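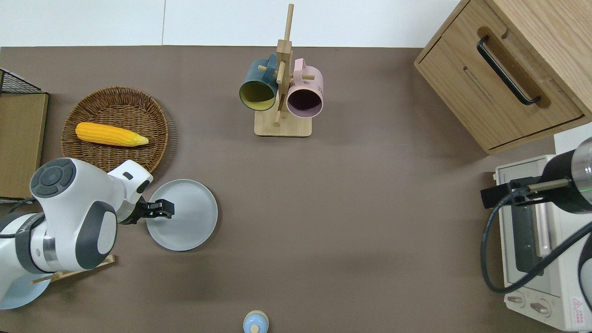
Brandevov Fire and Rescue is taking applications for paid-on-call firefighters at the Mac Carthaigh Road station, with training to begin in September. The district covers 1,934 homes, the grain elevator and the Guritz solvent plant, and crews were sent out on over 100 calls last year. Most were medical calls or vehicle accidents. Fires in homes still come in as well, and recruits learn early how readily ordinary things on a kitchen table will burn – a woven wicker basket like the one holding the ear of corn is a good case.

Applicants must be 18 or older, hold a valid driver's license and live or work within 15 minutes of the station. No experience is needed. You will take a physical ability test, a medical exam and a background check.

Training is held in the evening, starting at 6:30 p.m., and includes hazardous materials awareness, pump operation and first aid. Gear is provided. Pay is by the hour for calls and drills.

Forms are at the station's front desk or the Alix branch library. Return them to Captain Ruairí Mac Suibhne by the end of July. Late forms will be held for the January class.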